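Flendton workshop completes home-built robot arm

19th December

Members of the Ganlow shared workshop in Flendton have finished a table-top robot arm, built from parts bought or made on site. The arm is called Joseph. Work on it began in October.

The arm has 4 joints and a simple two-finger gripper. Its brackets were printed on the workshop's own machines, and the full parts list runs to 33 items. The total spend was £976, paid out of workshop funds.

Most of the building was done in evening sessions. The wiring was redone once after the first loom proved too short to let the base turn fully. The control software was written by members and runs on a second-hand laptop.

What the arm is being taught

The first job set for Joseph is a kitchen one: spooning coffee beans from one container into another. Members move the arm by hand through the task and the software stores each run. The workshop has 1,394 stored runs so far. Runs with spills are kept and marked as such.

The table is set with a glass cup of dark beans, its lid off, a teaspoon laid across a clear lid, and a red mug standing a little way off.
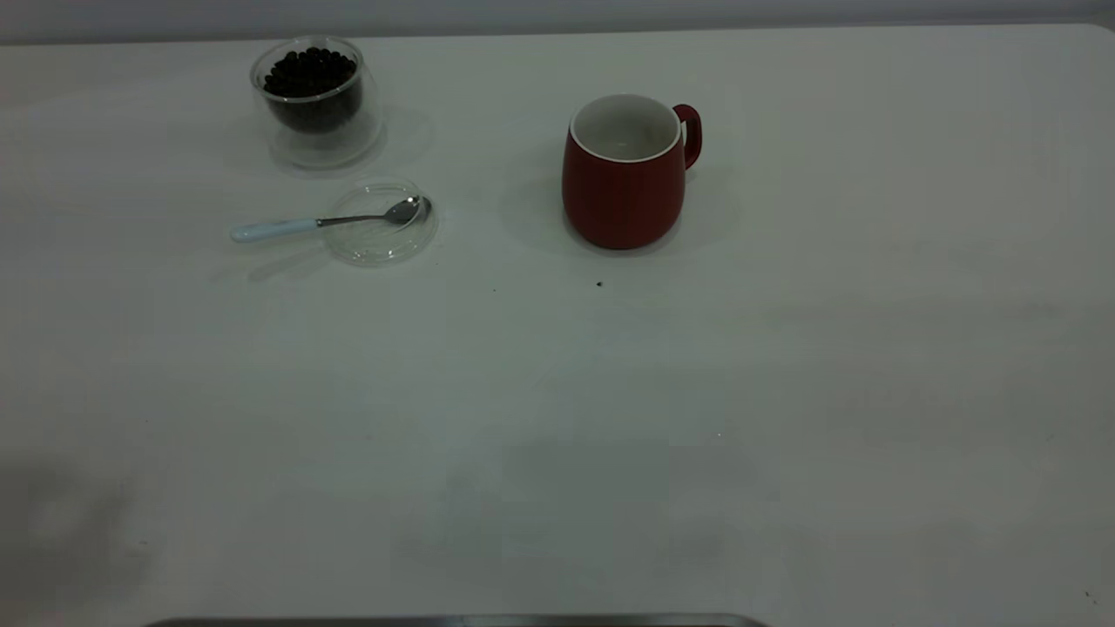 Next steps

A second arm, to the same design, will be built at the Hesbridge workshop in the new year. Drawings, the parts list and the software will be free to download once the wiring notes have been checked.

Anyone who would like to see the arm can ask at the Ganlow front desk during normal opening hours. There is no charge.

Ends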